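Section 3. Setting Up and Running the Bowl and Bag Task
September 29, 2023
By the Fornidham Robotics Club set-up group

Read this section before your first session at the two-arm station. It covers the table layout, the start-up order, practice with the bowl, and how to leave the station for the next team. Joint limits and gripper calibration are in Section 2. Scoring for the Trokau Cup is in Section 5.

You need two people for every run. One is the operator and works the arms. The other is the spotter and stands within reach of the stop button. Swap only between runs.

3.1 Laying out the table

1. Lay the dark gray mat flat on the table, lengthwise. Smooth it from the middle outward. A fold under the bowl will change the height of the rim and spoil the grasp.

2. Put the desk lamp at the left rear corner, with its base on the wood. Turn the shade away from the arms. Run the power cord along the back of the tabletop.

3. Set the bowl on the left half of the mat. Load it for the run you have signed up for. Club runs use the cooked crayfish. Beginners may use an empty bowl until they have passed 3.3.

4. Stand the bag on the right. Open the silver liner and fold its top edge back so that it does not fall across the opening.

5. Check that the floor between the arms is clear, apart from the metal box and its cables.

Note: The liner is soft and springs back. If it will not stay open, press the folds down by hand before the arms are powered. Do not try to open it with a gripper.

Caution: Keep food away from the metal box and the connectors. If anything drips, stop the run, power down and wipe the area before going on.

3.2 Starting the arms

1. Check that both arms are folded back and that no cable is caught in a joint. Follow each cable with your hand from the wrist down.

2. Switch on the supply. Wait for the controller to finish its self-check before touching the keyboard.

3. Open the Verbeke control program and load the profile named BOWL_BAG. The older profile, BOWL_TEST, has a different table height and will drive the fingertips into the mat.

4. Set the speed to level 3. The program allows up to level 8, but members may not go above 3 with anything in the bowl.

5. Open and close each gripper twice. Listen for grinding. If you hear any, write it in the log and use the other station.

6. Bring both arms forward to the ready position, grippers open.

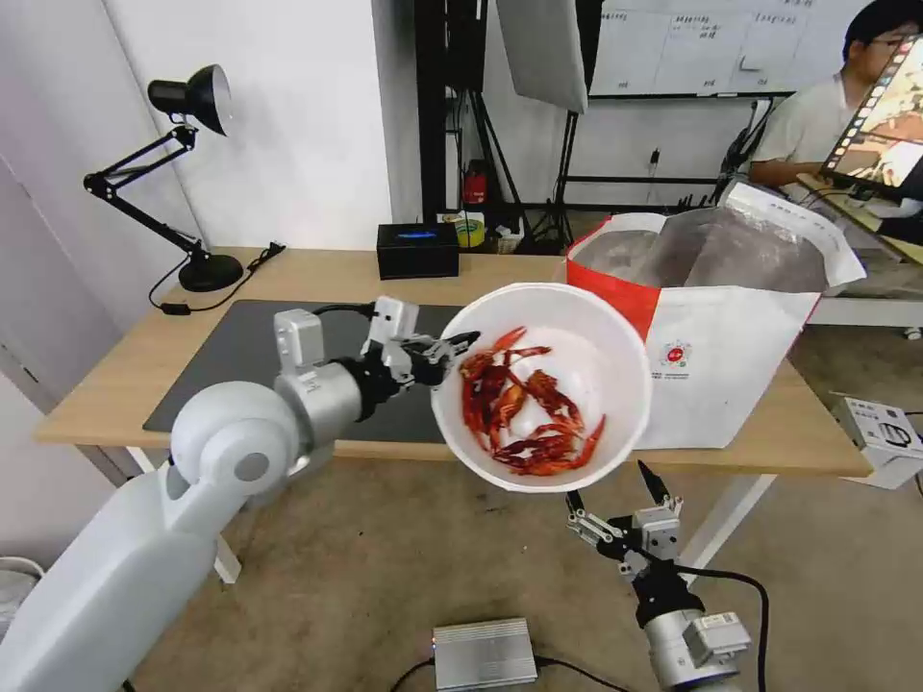
NUSETMONT, February. The lifting steps in this section were rewritten after the winter practice rounds, where most dropped bowls came from lifting with the left arm while the right was still parked. The right arm now comes up under the bowl as part of the lift. Teams that learned the old order should go through 3.3 again from the beginning.

3.3 Lifting the bowl

1. Move the left gripper over the near part of the rim. Have one finger inside the bowl and one outside.

2. Lower until the fingertips are just past the rim. Do not go deeper. The inside finger will push into the load and tip the bowl before you have hold of it.

3. Close slowly. Stop when the force reading reaches 400 on the program's scale. The bowl is plastic and will flex at higher settings.

4. Raise the bowl a finger's width and hold. Watch for slipping. If the rim turns between the fingertips, lower it and start again from step 1.

5. Bring the right arm in low, with the gripper pointing up, and stop short of the underside. Let the spotter call the gap. The view from the operator's seat is poor at this angle.

6. Lift and hold the bowl clear of the mat, then return it to the left half of the table. Repeat until you can do this three times in a row without a correction from the spotter.

Caution: The wrist cable on each arm forms a loop that can catch on the other arm when they work close together. If the loops touch, stop. Back the right arm out first.

Note: A tilted bowl is acceptable during the lift. A swinging bowl is a fault. If it swings, hold still until it settles and do not try to chase it with the arm.

3.4 Checking the start position

Each scored run begins from the same layout, and the judge will compare your table with the printed sheet. Go over it before you raise your hand.

1. Bowl on the mat, to the left. Nothing hanging over the rim.

2. Bag to the right, liner up. The bag may stand partly over the front edge of the table, but it must be steady when the table is tapped.

3. Both arms forward, both grippers open, and neither one touching the table.
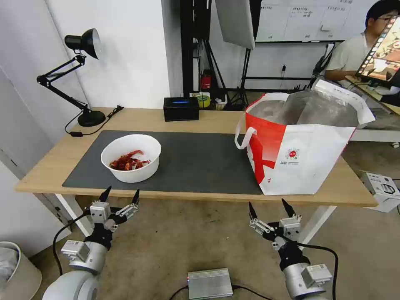 Figure 3-2. Start position with the bowl on the left and the bag on the right.

4. Spotter in place. The operator says "ready" and the spotter repeats it. Start the timer on the second "ready."

If the bag leans or slides at any point before the timer starts, you may reset it by hand with the arms paused. After the timer starts, a fallen bag ends the run.

3.5 Shutting down

1. Return the bowl to the mat and open both grippers.

2. Fold the arms back at level 1 and switch off the supply. Keep hands clear until the joints have locked.

3. Wipe the fingertips with a damp cloth, then a dry one. Pay attention to the linkages, where bits of shell collect.

4. Throw out the food and wash the bowl. Leave the mat in place.

5. Enter the run count for each arm in the log. At 4000 cycles the fingertip pads must be changed. Replacement pads and the hex key are in the drawer marked GRIPPERS.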